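Household Storage and Care – Unit 4: Containers, Shelving and Surfaces
Lecture notes, Drusby evening programme
Tutor: Jomar Sison
Notes revised 20 Jan 2023

Read these before the practical. They cover the second half of the lecture and replace the older sheet from July, which had the shelf loading rule the wrong way round.

4.1 Where we had got to

Last time we sorted household goods by how often they are used: daily, weekly, seldom. Keep that sorting in mind, as it decides which shelf a thing goes on. This unit deals with what the thing goes in, and with the surfaces that need to be kept clear and wiped.

A container does one of two jobs. It either holds things that have no shape of their own (cloths, string, leads, socks) or it gathers things that belong to one task, such as shoe cleaning or sewing. Trouble starts when one container is given both jobs. If you find yourself tipping a basket out to reach something at the bottom, it is doing both.

4.2 Open baskets

Baskets differ mainly in how stiff the wall is. A stiff wall keeps its shape on a shelf and can be pulled forward by one end. A soft wall gives when it is lifted and is better kept on the floor or in a deep cupboard. Look at the rim first, as that is the part that gets handled. A bound rim protects the ends of the weave. When the binding comes loose the weave will follow, so stitch or glue it early. 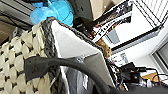 Fig. 1. Thick cream weave with a dark rim. Note the small gaps between the strands.

Open weave lets air through but it also lets dust in. Thick strands hold dust in the crossings and need a brush attachment or a dry paintbrush, worked along the strand and then across it. Do not soak a woven basket unless you know what it is made from. A barely damp cloth is enough for most marks, and the basket should stand in moving air until it is dry right through before anything goes back in it.

Leads and cables should be coiled before they are stored. Make the coil wide, follow the curve the cable already wants to take, and fasten it with a soft tie. Plugs and moulded ends go on the outside of the coil where you can see which is which. Tight coils damage the cable near the plug, and that is the first place to check when something stops working.

Exercise A (in pairs). Take one of the mixed boxes from the side table. Sort the contents into no-shape goods and task goods. Write down anything you could not place and bring it to the discussion.

4.3 Cupboard fronts and low units

Wiping down is taught in this unit because storage fails when the outside is neglected. People stop opening a cupboard with a sticky front, and things begin to collect on top of it.

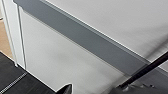

Work from the top down, and do the flat top of a unit before you touch the doors. Use two cloths, one damp and one dry, and change the water when it clouds. Plain doors are quick. The joints and recesses take the time, and they are where marks are usually missed. On the white unit shown, the grey handle channel is a recess running across the front, so fingers go into it every time the door is used and crumbs from the top can fall into it as well. Wrap the cloth round one finger and run it the full length, including the end where it turns at the corner. Then do the gap between the door and the side panel with a dry cloth folded to an edge. Finish at the floor. Matte fronts show smears if they are left to dry by themselves, so buff as you go.

Washing-up liquid, well diluted, will do for ordinary grease. We will also have the Undix cleaner in the practical. Try it on the inside of a door first and leave it for 3 minutes before you judge the result. Never mix products.

If the unit stands on a mat or where two floor coverings meet, sweep along the join before you mop. Grit sits in the seam and a wet mop drags it over the rest of the floor.

4.4 Wire shelving

Wire shelving is cheap, strong and easy to see through. It has three weaknesses. Small things tip or fall between the wires. Narrow feet on jars and bottles rock. Anything that drips will drip on the shelf below. A basket or a tray solves most of this, and a sheet of stiff card cut to size will do for the time being. 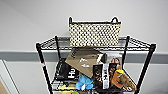
A basket with handles suits the top shelf of a low unit, as you can lift it down with both hands. Check that it stands fully inside the raised lip and does not straddle it. Put light goods in it. The top shelf is no place for heavy things, however handy it seems – a top-heavy unit can come over when it is pulled. If the unit will stand near children it should be fixed to the wall whatever is on it.

The shelf below the top tends to become the mixed shelf. Books, folders and large envelopes end up there on a slant, and once one thing leans the next is leaned against it. Stand books upright with a bookend or a heavy box at the open end. Flat card and paper should go in a magazine file or lie flat at the bottom of a pile. Left at an angle over wire, card takes a bend and picks up the pattern of the grid.

Measure before buying. You need the inside depth of the shelf from lip to lip, the width between the posts and the clear height up to the shelf above. Leave 40 mm over the top of a basket for your hand. The Tagle inserts we use in class are 327 mm deep, and this is why they do not fit the narrow units in the back room. Please stop forcing them.

Exercise B (on your own). Choose one shelf at home. Draw it from the front, with measurements. List what is on it now under daily, weekly or seldom, then draw it again as you would arrange it. Roughly 200 words of explanation to go with the drawings. Say what you moved off the shelf and where it went.

4.5 For the practical

Bring an apron, two cotton cloths, a tape measure and a soft brush. Cloths with loops catch on wire and on rough weave, so leave towelling at home. Exercise B is handed in at the start of the session. Anyone who missed Unit 3 should collect the sorting sheet from Jomar beforehand.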